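Peltum recorder, after a month of bathroom work
Reviewed by Mwajuma Nyanda

I've been through a lot of recording software for teleoperated robots, and most of it made me want to go back to shell scripts. Peltum is the first one I look forward to opening. We used it through July in the Tamley test apartment, on tidying tasks with a two-armed robot: towel off the vanity, towel into the wire basket by the door, that sort of thing. We ended the month with 400 episodes, and I'd happily start another batch tomorrow.

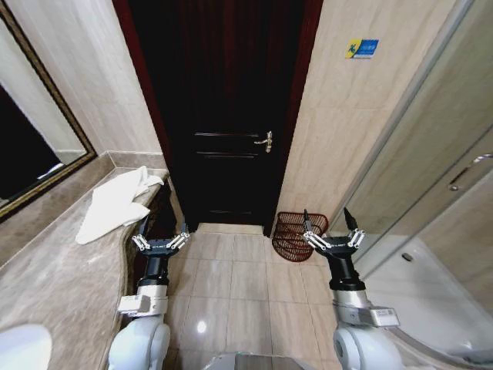

Setup took me one morning. You name your camera streams, tell it which arm is which, and it checks that the clocks agree before it lets you record. I grumbled about that check for a day or so, then it caught a wrist camera running 80 milliseconds behind the head and I stopped grumbling! With our old recorder we'd have found out in training, a week later.

The part I love most is the replay screen. All the streams scrub together with the joint traces underneath, so when a grasp looks fine from the head you can jump to the wrist view and see how much cloth the fingers have really got. Towels are miserable for this. A fold can be pinched nicely and the rest still be hanging down over the gripper, and you want that in your notes before the episode goes in with the good ones.

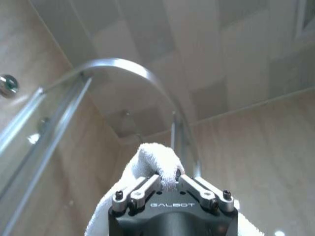

Wrist view in the shower corner, with a fold of towel between the fingers.

Labeling is quick too. Keyvan Abbasi did most of ours with the keyboard shortcuts (R for reach, G for grasp, and you can add your own), and he got through 30 episodes before lunch on his second day. Failed attempts get their own tag and stay in the set, so you can train with them or leave them out. Please, other recorders, copy this.

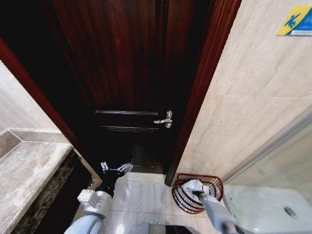
Gripes: the export dialog forgets your folder every single time. Search only covers episode titles, so a comment like "door ajar" is lost unless you also put it in the name. And the manual still describes the old menu layout - Dennis Rudd at the Peltum help desk sent me a newer draft when I asked, which was kind of him.

Four and a half stars. Fix the export folder and I'll round it up.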